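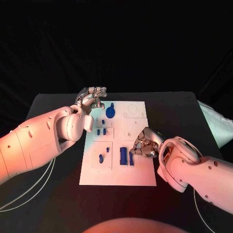

Assembly board with blue parts on the test table at Rorton.

News > Press Releases > Products

RORTON, June. Beken has released the Drerkora assembly board, a fixture for measuring how pegs, blocks and bars are placed and seated on a flat work surface. The board is white, with blue parts, and its surface is divided into raised plates and recessed outlines. Parts include a round gear-like disc, short pegs, rectangular blocks and a narrow bar that stands upright in a slot.

The board was developed over 4 design revisions. The third changed the pocket depth; the fourth moved the square plate. Positions are fixed, so results from separate sites can be compared directly.

"Earlier boards mixed part sizes without a common reference edge," said Waraporn Sangkhawat, product engineer at Beken. "All pocket positions on this one are dimensioned from the same corner."

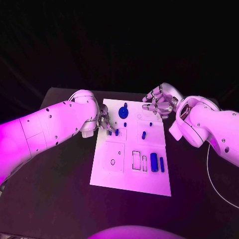
The board under magenta light, with a blue peg standing upright at left.

Before release, Beken logged 2,090 placement attempts with the final layout. Of these, 1,840 met the seating tolerance. Attempts were scored by part type, and the full table is supplied with the board documentation.

Sandro Orlandini, who managed the trials, said pegs and blocks are scored separately. "A peg that leans is recorded as a miss, even if it is in the correct hole," he said.

The first production run is 100 boards. Replacement parts are sold by type. Orders are handled by Fraser, the distributor for the Drerkora line.

Press contact: Rukhsana Farooqui, Beken, Rorton office.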